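May 15, 2022

Workshop notebook, shot clock and scoreboard bench

Came in on a Sunday, which I'd promised at home I wouldn't do any more, but the building is lovely when it's quiet and I wanted to get somewhere with the Devomen hall clocks before the week starts filling up. Tea made, radio on low, off we go.

Where we'd left it: the two shot clocks came back from Devomen with the same complaint written on both tags, "loses time when the horn goes". Now, any coach will tell you the clock is against them, so I've been taking that with a pinch of salt, but Renata Zieliński went and watched an under-sixteens match there and came back quite sure of it. She was sitting level with the baseline and says the digits hang for a moment on the horn and then carry on from where they stopped, so the next possession gets a little extra. Nice for the side with the ball!

I started with unit A on the long lead, horn disconnected. Ran it down from 24 over and over with the stopwatch beside it and couldn't fault it. Put the horn back on, and on the 11th run it did exactly what Renata said, a hang and then on again as though nothing had happened. I may have cheered. There's nothing so cheering as a fault that will show itself while you're looking at it (the Koivisto possession arrow behaved perfectly on this bench for weeks and I still don't trust it).

Scope on the supply rail next. There's a great ugly dip when the horn pulls in, and the display board is sharing that rail by way of a very thin bit of wire somebody has added at some point. Not ours, I think, the soldering is too tidy to be mine. Swapped it for a heavier one and gave the horn its own feed straight from the supply. Dip much smaller. Ran it through the rest of the morning, horn every time, and didn't see it hang again. I'd like a longer soak before I say it's cured, so I've left unit A on the bench with a note on it. PLEASE DON'T UNPLUG.

Unit B not opened yet. I'd like whoever does it to look for the same thin wire before changing anything, as it would be good to know whether both were done that way.

Other bits while I remember:

Zokent have asked again whether the hand controller can have a separate button for the 14 second reset. It can, the board has a spare input, but the case needs a new hole and a new label and I don't want to drill theirs until they've agreed where it goes. The table officials are very particular about where their thumbs go, and quite right too. Renata will ring them.

Cuveck want everything back on the wall by September for the new season. Should be fine if the replacement digits turn up. Haven't chased, must chase.

We're low on heatshrink again, the small size. Also biscuits.

Home for a late lunch. More on unit B once it's been opened. 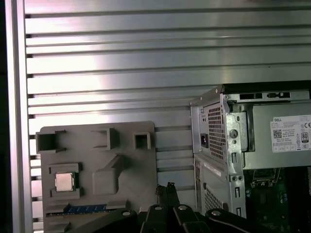
Silver slats and the grey plate, workshop.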